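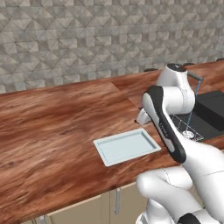 Encarnación Quintana wrote to us last month that she would never again answer an ad from a fuel company that called a night shift "flexible hours." She has a point. We have read the same ads, and a few of them were ours. So the terms of this one are set out in full, including the parts that usually come up on the second interview.

Getico is hiring shift operators for the Bernska fuel terminal

The terminal takes gasoline, diesel and heating oil by barge and sends it out by truck and by one short pipeline. We have three openings on the operations crew. They are permanent, full-time jobs. We were told by our recruiting agency to say "exciting opportunity." You will be checking tank levels in the rain.

What the work is

Operators line up valves before a barge unloads, gauge tanks, pull samples, watch the loading rack and write everything down. Shifts run twelve hours, days and nights, on a rotating schedule. You will work holidays when they fall on your rotation. Overtime is common in October, when the heating oil tanks are being filled, and we won't pretend it is optional in a busy week.

Whoever is on shift can stop a transfer. Every company in this business says so. Ask the operators about it when you come for your site visit, without a manager standing there. We will leave you alone with them for as long as you like.
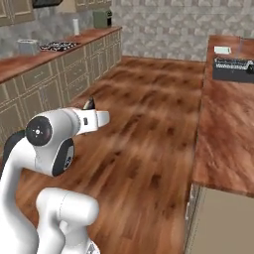

Getico careers: operations and maintenance

What we ask for

A high school diploma or the equivalent. A valid driver's license. The ability to climb tank stairs in protective gear and to wear a respirator, which means no beard on shift. Experience at a refinery, terminal, chemical plant or on a tank barge helps, but a resume full of certificates will not get you past the walk-through if you can't trace a line from the dock to the tank. We have hired people from dairies and paper mills who did fine.

You will have to pass a drug test and a background check for dock access. The dock check is slow and we can't speed it up.

What we pay

Training pay for the first 20 weeks, then the full operator rate. Both rates are printed on the application form, so you can see them before you fill it out. There is a signing bonus of $2000, half of it paid when you start and the other $1000 when you qualify on the rack. If you leave before qualifying you keep the first half. Health coverage starts on your first day.

About the sale rumors

You may have read that Drodent is looking to buy the terminal. So have we. Nothing has been signed that we know of, and we can't promise what a new owner would do with the schedule. The current labor agreement would still have to be honored until it runs out.

How to apply

Pick up a form at the terminal gatehouse or at the Barrios hiring office. Leave off the cover letter; we don't believe most of them. Write down the last two places you worked and the name of a person there who saw you do the job. Forms must be in by 20 October 2019. Everyone who applies gets an answer, yes or no, in writing.

Getico is an equal opportunity employer.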